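Gostside Neighbours' Letter
2021-01-10

Baking through the winter: what we learned from the bread survey
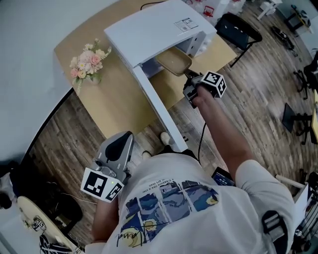 A shallow tray going in at the front, on the wooden table.

In November we put a paper with questions about home baking into every letter box in Gostside. We printed 2000 papers and 1169 came back, which is much more than we had hoped for. Thank you to all who answered, also to the household in Mallet Street that returned the paper with a whole page of extra remarks on rye.

The first question was simple: do you bake your own bread at the moment? 497 households said yes, at least once a week. Many of them began last spring, when flour was hard to find and the bakery on the square was open only in the mornings. It is nice to see that they did not stop when the shops became normal again.

The most common complaint was a loaf that stays flat. In most of the answers the kitchen was cold, and the dough was given the same time as in summer. In January a dough can easily need twice so long. You can put the bowl on top of a cupboard, where the air is warmer, or leave it in the switched-off oven with only the lamp on. Please look at the dough and not at the clock. When you press it softly with a finger and the mark comes back slowly, you can bake.

The second complaint was a pale crust. Here the answers were very different, and so are the ovens. A small oven loses its heat quickly each time the door is opened, so let it get fully hot before the bread goes in and then leave the door closed for the first half of the baking. Some readers put a small metal cup of hot water at the bottom. Take care with the steam when you open again.

Several people asked where to buy flour in larger bags. The mill at Garnel sells to private persons on Saturdays until noon. You must bring your own bag or box, and they take only cash. Their dark flour drinks more water than the one from the supermarket, so add the water little by little the first time. The mill shop is closed this month during the repair of the roof and opens again in February.

We were also asked for the recipe of stikar, the flat caraway bread that was sold at the autumn market. The seller prefers to keep it for herself, and we respect this. But we received 3 home recipes from readers who think they came close, and we will print them in the next letters, one in each. The first one uses sour milk and needs no kneading, so it is good for beginners.

If you have a sourdough starter and can give away a spoon of it, please write your street and a telephone number on a card and put it in the box beside the library door. We make a list and send it to those who are looking. Please do not leave any jars in the box. In December one of them opened by itself, and the returned books had to be dried on the radiator for two days.

The full answers of the survey can be read in a folder at the library desk when it opens again.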